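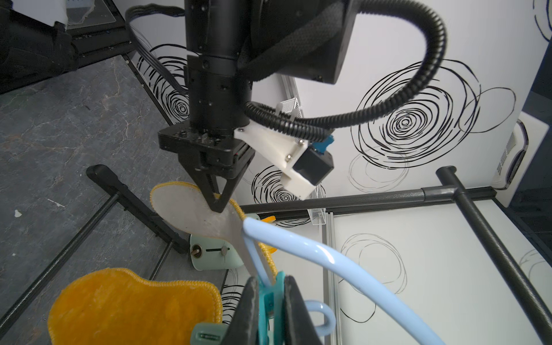

Builders wanted - Hustton group build, small ships

Flistmont Model Club needs 2 more people for the May table at Clevville. Theme is coastal craft, any navy, any period. Scale 1/700 up to 1/350, kit or scratch, we're not fussy. Half finished ok if the hull is painted.

What you'd do: bring one model at least, sit at the table a couple hours, talk to visitors. Setup 8 am, doors at 10. Table is 54 inches wide so no huge dioramas please!! Rigging not required. Nice if you have it.

Also looking for somebody to write up the builds for the newsletter. 800 to 1000 words each, plain english, tell us which paints and what went wrong. No pay, sorry. You get in free and lunch is on the club.

Beginers welcome. Dzifa Wumbei has spare photoetch railings and a couple of old Nikolovski hulls if you need somthing to start on, ask her soon, they go fast.

To sign up: name, ship, scale, footprint with base. Send to Sena Boateng thru the club contact page, or grab him at the next meeting.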